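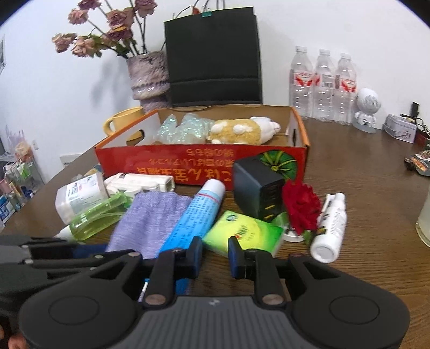

A warehouse is a big building where things wait until somebody buys them. At the Hollgate warehouse, people used to do all the packing by hand. A worker read the order, walked to the shelf, picked up each thing and put it in a box. Now robots do part of that job, and the first thing they have to learn is how to hold things. That is harder than it sounds. A plastic bottle is smooth and stiff. A plush toy is soft and changes shape when you squeeze it. A mug has a handle on one side only, and a folded cloth has no handle at all. Your hand knows what to do with each one. A robot has to be taught.

Who teaches it? People do. Damián Barajas packed boxes at Hollgate for six years. Now he spends his mornings showing a robot arm called Skandik how to pick things up. He does the same move again and again -- sometimes 1000 times for one kind of package. In the afternoon he goes back to the packing tables.

Skandik works on the long, boring orders, where every box is the same. It does not get sore arms. But it stops when something is upside down or stuck under something else, and then a light comes on and a person walks over to fix it.

Not everyone at Hollgate likes the change. Some workers are glad to lift less. Others worry there will be fewer jobs, and that is a fair thing to worry about. Three packers have moved to new jobs in the repair room, where they learned to clean and mend the arms. Damián says he misses talking to them at the tables. They still eat lunch together at noon.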